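Brareo Community Kitchen: Progress report, September
To: Omprakash Gautam
From: Tarun Dwivedi

Hi Omprakash,

Sorry it's a long one again. You asked last time for more about how the kitchen is being used and less about invoices, so I've put the money at the bottom and started with the fun part.

Attendance first. We had 88 people through the cooking classes since my last report, against the 56 we had over the same stretch in the spring. A good chunk of that is the after-school group, which has filled up and now has a waiting list. The adult evening class has been steadier. It dips whenever the weather is nice and comes right back when it rains, and I've stopped worrying over it.

The big change has been the new worktable. You'll remember the old setup was folding tables pushed together, with a gap down the middle that ate every teaspoon of flour we ever spilled. The butcher block went in over the summer and I can't tell you how much nicer it is to work at. People lean on it! They stay and talk after class because there's finally something solid to stand around. We oil it once a month, and I've written up instructions and taped them inside the pantry door so it doesn't all live in my head. One spot near the sink end picked up a water ring in the first week, and I sanded it out by hand. We now have a rule about putting down a towel under anything that's been rinsed.

The second thing is the colored bowls. I know this looked like a silly line in the budget (you were very polite about it), but I'd make the same request again tomorrow. Before this we had a stack of mismatched steel bowls, and half of every class with the younger kids went to "no, the other bowl, the bigger one, no, that's the one with the eggs in it." With the colors I can just say "flour goes in red" and everybody's hands go to the same place. The recipe cards have been redone to match. Dry ingredients go in the red bowl, wet in the orange, chopped vegetables or fruit in the green, and the blue and pink ones are for whatever gets added at the end. 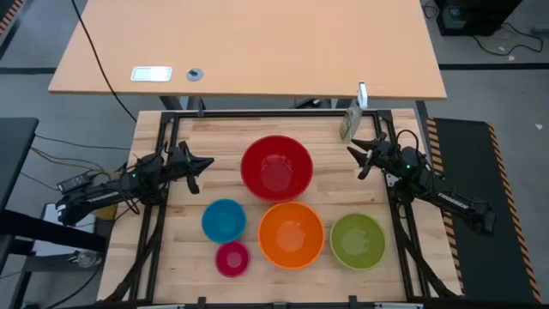

I did have to think a bit about sizes. The first version of the cards had the liquids going into the pink bowl, and anybody who has watched an eight-year-old whisk milk and eggs in a small bowl can guess how that went. We mopped, we laughed, I rewrote the card. The pink one now gets the salt, the spices, the lemon zest, things like that, and it has become the job everyone wants, since whoever has the pink bowl gets to do the final sprinkle. We rotate it. There is a chart. The chart is taken very seriously.

The cards have also helped with the adults, which I hadn't planned on. Several people in the evening class are still getting comfortable reading English, and a colored dot next to each step gets them through a recipe without having to stop and ask. One man told me he has started doing it at home with his daughter, using cereal bowls. I've got 12 recipes finished in the new format and a few more half done. The finished ones include the lentil soup, the banana muffins, two flatbreads and the cucumber salad that even the picky kids will eat. The dumplings are giving me trouble. There are too many stages for one side of a card, and I don't want to go to two sides, because then one person is reading the front while another is reading the back and we're right where we started.

Storage is the part I'm least happy with. The bowls nest, which is great, but the shelf I'd set aside for them is too high for the kids to reach, so they end up living on the counter by the window and getting moved every time somebody needs the space. I've asked Kerkomik for a price on a low open shelf along that wall. They came out to measure and were very pleasant, but I'm still waiting on the number. If it comes in high I'll build something myself over a weekend. It won't be as pretty.

A few smaller items, in no special order. The dishwasher from Skikora has been fine since they replaced the drain hose. The lights over the worktable are still the old ones and they buzz when they first come on. I've priced new ones and would like to talk about it next time we meet. The aprons are holding up, apart from the ties, and two of our regulars took a bag of them home and sewed every one back on. The drawer of measuring cups is a mess and I'm not going to pretend otherwise. My plan is to get rid of everything that doesn't have a readable number on it.

We also had our first joint session with the Rosenthal Senior Center. Their group came over for a morning and paired up with some of our kids to make applesauce. I was nervous about how it would go, with that many people in the room, and it got loud, but it was one of the best mornings we've had. Two of the seniors had strong and completely opposite opinions about cinnamon. They've asked to come back and do pie, and I said yes before thinking through the oven situation. We have one oven. I'm working on it.

On to the money. Spending on equipment for this period came to $2,096, and that covers the worktable, the bowls, printing and laminating the cards, and the oil and sandpaper. I've attached the receipts in the same order as the budget lines this time, as you asked. Groceries are on a separate sheet. We're a little under on groceries thanks to the donated apples, and a little over on paper towels, for reasons covered earlier.

For the next stretch I'd like to finish the remaining recipe cards, get the low shelf sorted out one way or another, and open a second after-school session so we can start clearing the waiting list. The second session is the one that needs your okay. It wouldn't take any new equipment, apart from maybe another set of bowls, but it does mean more teaching hours and a bigger grocery bill. I can send you a proper breakdown if you tell me how detailed you want it.

You're overdue for a visit, by the way. Come at four in the afternoon if you want to see the kids' class, and wear something you don't mind getting flour on.

Thanks, as always,
Tarun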